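Tuesday, late

Woke up with the word "episode" in my head and it stayed there through breakfast. An episode, for anyone reading this after my death, is one complete attempt at a task, recorded from start to stop, and saved whether or not it makes me look good. I have been at Dornville since February and I now measure my life in them.

Today's target was 100. Today's result was 65, and I would like it noted that I fought for every one.

The task this week is the little white figurine. The arm has to come down, open the fingers, close them around him, lift, and put him somewhere else on the cloth. A toddler can do this. A toddler would also put him in her mouth, but that's a data problem too, I suppose. I drive the arm for the examples, the learning system studies what I did, and at some later date it does the same thing without me and everyone is pleased. The part that gets left out of the pitch is how much of my own clumsiness it is studying. I hesitate before every grasp. I have a small wobble to the left. Clunero (our name for the current model, after a lunch place that closed, which ought to have warned us) now hesitates before every grasp and has a small wobble to the left. It's like hearing your own voice on an answering machine, except the machine is holding something.

First two hours went fine. Then we got to the rod episodes, which were my idea, so I can't complain about them anywhere but here. The thinking was that the figurine had spent his whole recorded career alone, and that a system raised on that would fall to pieces the first time anything else was lying next to him. So now there's a metal rod beside him, and between runs it gets moved, and in some of the runs a person's hands are in there as well, holding the end of it. I want the model to see hands. I want it to find hands boring. What I don't want is for it to decide that hands are part of the recipe, which is what happened with the last batch, when it would sit over the table waiting for someone to show up and help.

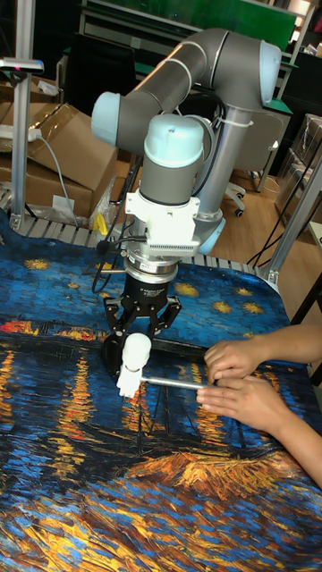
The cloth is Starry Night, or one of its cousins, the one with the water and the boats. I bought it with my own money after plain gray turned out to be too easy. The model did beautifully on gray and then lost its mind on a checkered one. So I went for the busiest thing in the store, and now I spend my working day looking at a masterpiece with a gripper in it. I used to like that painting. By four in the afternoon the orange reflections start to swim, and I catch myself lining things up on them, which is exactly the sort of habit that ends up in the data. I wrote "STOP USING THE ORANGE" on a sticky note and put it on my monitor. Then I went back and looked at the morning's runs, and I'd been using the orange.

Spent the hour after lunch on labels. Every episode gets marked good, bad or partial, and "partial" is where all the trouble lives. Is it a success if he's lifted and then slides? If he's put down on his face? My notes from last week say face down is fine. My notes from the week before say, underlined, that it is not. I seem to have been two different people, and neither of them wrote down a reason. I've gone with "partial" and added a column for which way up he lands. There are 7 columns now. When I started there were two, and I was happier.

The Etach export fell over at five again. It does this when a file is open somewhere, and the file is always open on my own machine, behind something else. I lost nothing, but I restarted it three times with growing bitterness before I looked. After that I went through the bad runs to see if any were bad in a useful way. A few are. There's one where I came down too far over and corrected very late, and it's ugly, and I think it's worth more than ten of the clean ones, so I kept it. Most of what I've learned in this job is which of my mistakes to keep.

Tseng goes up next week, the big training run, and everything has to be in before then. At today's rate I won't make it. At the rate I told everyone I'd work at, I'd have finished by now and be at home with my feet up, a man of leisure. I could cut the rod episodes. I thought about that on the whole drive back and decided I'm too stubborn.

Dinner was toast. Reached for the butter and noticed I'd stopped with my hand just over it, waited a moment, and drifted a little to the left.

Tomorrow: more rod, with the figurine turned to face the other way. Charge the headphones. Ask about a second cloth, something with less sky. Find out what I meant by "check the thumb" in Monday's notes.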